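Search this site Enter keywords Go

The table that never gets cleared

Karabo Kruger says clutter is good for you. I went to Stallell in March to hear her argue it, and I came away with most of my doubts intact.

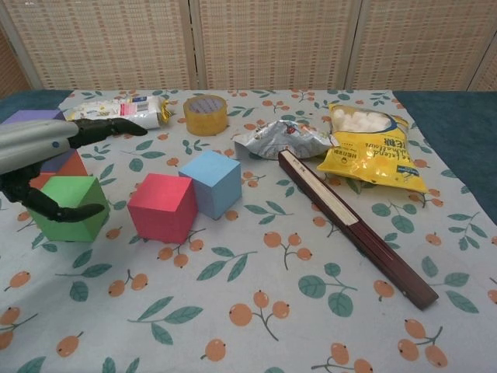 Her claim is that tidy people waste time. "You put a thing in a drawer, then you spend the evening hunting for the drawer," she told me. "Leave it out and you know where it is." Does she? I asked for the packing tape and she did point straight to it, on the tablecloth with the berries, not far from the toothpaste. Why toothpaste lives with foam blocks and a bag of marshmallows she didn't say.

Kruger charges 80 pounds for a two-hour home visit, during which, as far as I can tell, she persuades people to do less. I put it to her that this was a lot of money for permission. "People pay more for boxes," she said.

Raed Haddad, a former client, was less sure. "It was lovely for 8 weeks. Then I sat on a fan." He has gone back to drawers.

I asked Kruger whether a crumpled foil wrapper also needed to stay where she could see it. She thought about that for a while. "No," she said. "That one's rubbish."

Related
Anathi Mahlangu on mending tablecloths
Who needs 3,000 buttons?
Stornimitz market: is it worth the bus fare?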